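Simulation budgeting (home robots)

Simulation budgeting is the part of planning a robot purchase where you work out how much testing can happen in software before you pay for hardware. I've written most of this entry from my own buying round for a Mollah mobile base, so expect some bias (and some grumbling!).

What goes in the budget

People jump straight to the robot. I did too. Our quote from Claravard was for the base alone, and then came the simulator seats, the scene library and the computer to run it all. The Nekitz license was $2734 for 12 months, and I set aside another $2000 for a graphics workstation, which I bought used and don't regret one bit.

Scenes

Scene packs are usually sold by the room. The Grulteck pack I picked has 52 rooms, and I'd say look through them before you sign anything – some are crammed with furniture and some are mostly floor. I like having both. A long open room is great for driving tests, and if it has a fridge at the far end and a change of flooring down the middle, you can write a decent "go to the fridge" task without building a thing. Don't pay extra for pretty, though. Blocky edges never bothered me at the planning stage.
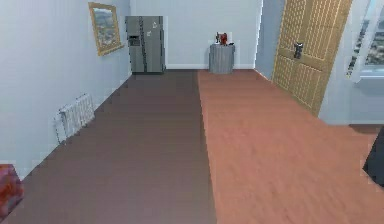

Renewals

Ask early what happens when the license runs out. Mine let me keep the scenes but not the updates, and I've put the renewal on its own line for next October so it doesn't get eaten by spare batteries again.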